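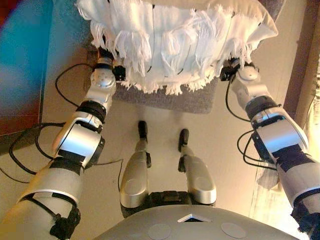
Fringed Throws and Cushions: Your Questions

Is a fringed throw worth the bother?
Depends who shakes it out. Long tassels look good over a sofa arm and catch on everything else. Harju says its throws are "made for daily life." I'd like to see whose daily life.

Do I need a special wash for one?
I doubt it. Cerkard sells a fringe wash and I ran it against ordinary liquid detergent for most of a winter. I couldn't tell the two throws apart, and neither could Toivo Hyvönen, who sold them to me. Cool water, a mesh bag, and a slow spin. If your machine goes up to 1000, set it at 400 or 600.

How should I fold it?
Lay it flat, tuck the fringe in, then fold in thirds. Picking it up by a handful from the middle gets you a bunched lump with the tassels caught inside.
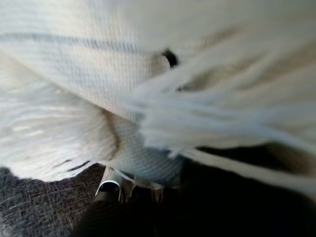

Can I comb the tassels?
With fingers, yes. The Zodeo comb pulled out more yarn than it straightened. Stop if a strand starts to come apart.

Does the dryer ruin it?
People say so. I give mine 30 minutes on low and hang it up after that. High heat I wouldn't risk on anything with loops or long pile.

My cushion has a ragged edge. Is that a style or a fault?
Shops will tell you it's a style. Tug one thread gently. If the seam opens, it's a fault, and you should ask for your money back before you ask for a sewing kit.

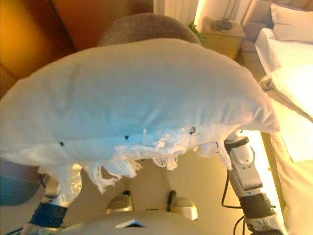
White pillow with loose threads along the lower edge.

Should I trim loose threads?
Trim the ones that hang free. Leave anything still attached to a seam until you've stitched behind it.

What about Workley's "no-fray" guarantee?
Read the small print. Mine left out fringes, seams and washing.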